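Falten, die bleiben

Roya Taheri faltet seit June-Kollektionen noch nach Monaten hießen, also lange. Im Parkeck, dem Waschsalon mit Kurszimmer, bringt sie Erwachsenen bei, was deren Mütter für erledigt hielten: Handtücher zusammenlegen. 54 Leute haben sich für den Herbst angemeldet. »Die meisten kommen wegen des Spannbettlakens«, sagt sie. »Ich vertröste sie auf die letzte Stunde, sonst gehen sie nach der ersten heim.«

Ob man so etwas nicht im Internet lernt? Taheri rührt sehr lange in ihrem Tee. »Doch. Dort ist die Wäsche aber schon gebügelt.«

Ihre Kollegin Nasrin Dehghan, zuständig für Flecken und Widerspruch, hält Falten ohnehin für überschätzt. »Bei mir wird gerollt. Roya findet das barbarisch.« Taheri findet das tatsächlich barbarisch, erlaubt es aber bei Socken. Über Geschirrtücher haben die beiden zuletzt einen Nachmittag lang gestritten, dann kam Kundschaft.

Angefangen wird im Kurs mit dem Haufen. Den Haufen nimmt Taheri ernst, er zeige den Charakter der Stoffe.

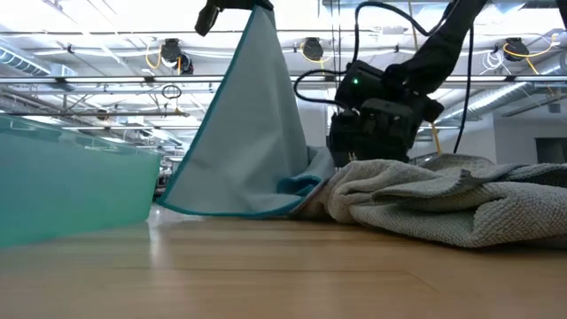 Frottee und grobe Gewebe seien die Sturköpfe der Wäsche, erklärt sie, die legten sich hin, wie es ihnen passe. Dehghan nickt ausnahmsweise. Das graubeige Handtuch mit dem Rippenmuster wirft gleich mehrere Falten übereinander, während das hellblaugraue Tuch mit der dunklen Borte wenigstens oben hängt und erst am Tisch zusammensackt. »An der Borte sieht man, wo die Kante ist«, sagt Taheri. »Beim Handtuch muss man suchen.«

Und zu Hause, liegt da alles Kante auf Kante? »Bei mir gibt es einen Stuhl«, sagt sie. Mehr will sie über den Stuhl nicht sagen.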